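Tesgate Furniture Care - Frequently Asked Questions

Last updated 16 September 2026

Do I need to oil my table before I use it?

No. Every Tesgate table leaves the shop sealed and ready for use. If you bought an unfinished top, see the care sheet that came with it.

What should I clean it with?

A soft cloth, warm water and a drop of dish soap. Wipe with the grain, then dry with a second cloth. Do not use bleach, scouring powder or the rough side of a sponge.

Can I use furniture polish?

We would rather you didn't. Spray polishes leave a film that picks up dust and makes later repairs harder. If you have been using one for years, a few washes with soapy water will take most of it off.

How do I get rid of white rings?

A white ring usually means moisture in the finish. Leave it alone for 2 days first, as many fade by themselves. If it is still there, rub it lightly with a little paste wax on a cloth. Dark rings have gone into the wood and need sanding.

My table looks patchy in some light. Is the finish damaged?

Probably not. Sealed wood shows every smear when light comes in low across it. Wash the whole top, let it dry, and look again from the other side of the room.

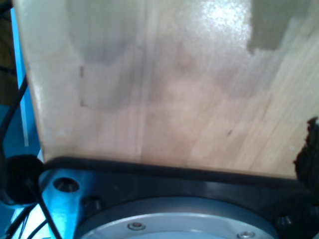
If the surface feels rough or sticky after washing, the finish may be wearing out. Send us a note with your order number and the age of the piece. Sunita Bellamy handles repair questions and replies within six working days.

Will the color change?

Yes. Pale woods turn warmer with age and cherry gets darker. Move lamps and bowls now and then during the first year so the top changes evenly.

How close can it stand to a heater?

Keep it at least 30 inches away. Dry air in January is the most common cause of small cracks at the ends of boards - a humidifier helps.

What is the difference between the Mostyn and Kirkar finishes?

Mostyn is a hard varnish with some shine. Kirkar is an oil and wax blend that needs a fresh coat every year. You cannot put Kirkar over Mostyn without stripping the top first.

Do you refinish tables from other makers?

Only solid wood ones. Wilmer Puma looks at each piece before we quote. The wait is nearly seven weeks at the moment, and pickup from our Pukus store is free for Tesgate owners.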